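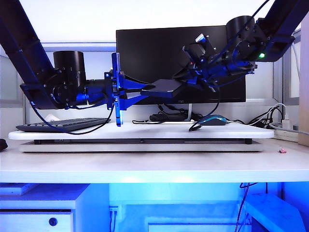

Tsegereda Birhane
Writes about desks, drawers and small rooms

I've been putting off the desk for months. It's a white one, which I adored in the shop and have regretted every time I've put a mug down on it, and by December it had vanished under post, receipts and one lonely glove. So I cleared the lot on to the floor and only let things back one at a time.

The monitor stayed, obviously. It's a plain black AOC on a silver stand and I've no complaints, apart from the power adapter, which still lives on the desk behind it with its cords in a heap. I bought a cable tray from Talard to hide all that (they had 5 left!) and the screws are too short, so it's sitting in the hall until I get to the ironmonger's in Sallham.

The keyboard has gone over to the left, a bit on the skew, because that's how my wrists like it. Dark grey shows the crumbs less than my old white one did – small mercies. The mouse is on the right and it still has a cord. I know, I know. I had a cordless one for 200 days or so it felt, and spent most of them hunting for batteries.

What I'm stuck on is paper. I've got 300 pages of recipes printed out, and they won't fit in the Ivanden box file I bought for them. Do I scan them? Do I buy a second box? My sister says bin the lot, but she doesn't make the plum cake.

Drawers next, once I've found the key.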